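Week 4: Where can the cart drive?

Welcome back, everyone! Tonight we get to free-space estimation, which is the part of Liudmyla Shevchuk's method I enjoy most, so forgive me if I linger.

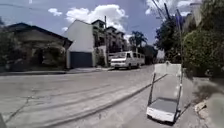

Free space has to be learned from appearance as well as height. A long thin crack like the one in the pavement at lower left changes the color of the road and hardly its shape, so a color-only model may well flinch at it — and we'd like ours to roll on.

Our labels come in two classes, road and sidewalk, on a grid 16 cells wide.

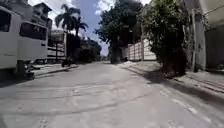 Figure 2. Curving tire marks and tree shadow on a pale street.

Please read Shevchuk, section 2, before the lab.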